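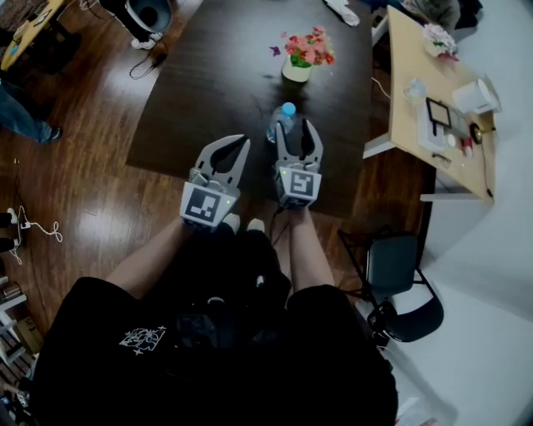

FOR IMMEDIATE RELEASE

Etitard opens registration for "The Table You Have", a home workspace program for small apartments

LUMLEY, September 26, 2019. Etitard, the studio for home interiors and daily organization, announces today that registration is open for its autumn program "The Table You Have". The program is for people who work, study or make things at home and who do not have a separate room for it. It teaches them to arrange the tables, desks and small objects they already own, so the same room can serve for work in the morning and for dinner in the evening.

The program was first tested in July with 36 households in Lumley. Each household received two visits from an Etitard adviser and a printed notebook in which to write down how the table was used during the day. From these notebooks the studio collected 732 entries. They show what people put on the table, how long it stays there, and where it goes when another person needs the place.

The most frequent entries were small things. Eyeglasses, jars, cups, chargers, a water bottle, letters not opened yet. Large objects such as a printer or a sewing machine appeared much less, and in most homes they had already a fixed place. The small objects had none, and they moved from one surface to the next during the whole day.

"When we started, we expected to speak with people about furniture," says Yamila Carrasco, founder of Etitard. "They wanted to speak about the eyeglasses. Where do I leave them so I do not sit on them? I have worked in interiors many years and I had not prepared an answer for this. Now the first session begins with this question."

The autumn program has four sessions of 50 minutes. The first session treats the objects that are used every day and must stay near the hand. The second is about light, with special attention to dark wooden tables and glossy floors, which return the light of a ceiling lamp into the eyes. Participants learn to place a desk lamp low and to the side, and to try the chair in more than one position before they decide. The third session is about two surfaces in one room, for example a dining table and a desk, and which activity belongs to which. The fourth session is for plants, flowers, photographs and other objects that have no work to do.

This last session was added after the test in July. Several participants wrote in their notebooks that they had removed every decoration from the desk, and that after a few days they brought some of it back. Etitard now recommends keeping one small pot of flowers on each surface, real or artificial, and placing it at the far end where the arms do not reach it.

"I do not ask anybody to live with an empty table," says Carrasco. "My own table has flowers, and they are artificial, and I like them very much. A room where a person works is also a room where this person lives. The flowers can stay."

No purchase of furniture is necessary to take part. For participants who wish to have some help with small storage, Etitard has prepared together with the workshop Kodikara a set named Fimia. It consists of a shallow tray for eyeglasses and keys, a stand for a tablet or a photo frame, and a lidded box for cables. The set is offered in white and in natural wood. It can be borrowed for the duration of the program and returned at the last session, or kept for a fee that is communicated at registration.

The sessions take place in the Etitard studio in Lumley, in groups of maximum 20 persons. Participants are asked to bring one photograph of their table as it is on a normal day, without cleaning it before. The photographs are used only inside the group and are given back at the end. Persons who cannot climb stairs should mention it when they register, so that their group can meet in the room on the ground floor.

Registration is made at the studio reception or by telephone during opening hours. Households who took part in the test in July have priority for the first group and do not need to complete the form again. They only have to confirm their name.

About Etitard

Etitard is a studio for home interiors and daily organization based in Lumley. It advises private persons on the use of small rooms, and it organizes courses on storage, light and home working places. The studio was founded by Yamila Carrasco, who continues to lead it.

Press contact

Yamila Carrasco
Etitard, Lumley
Interviews in English and Spanish are possible on request. Photographs of the Fimia set are available for the press.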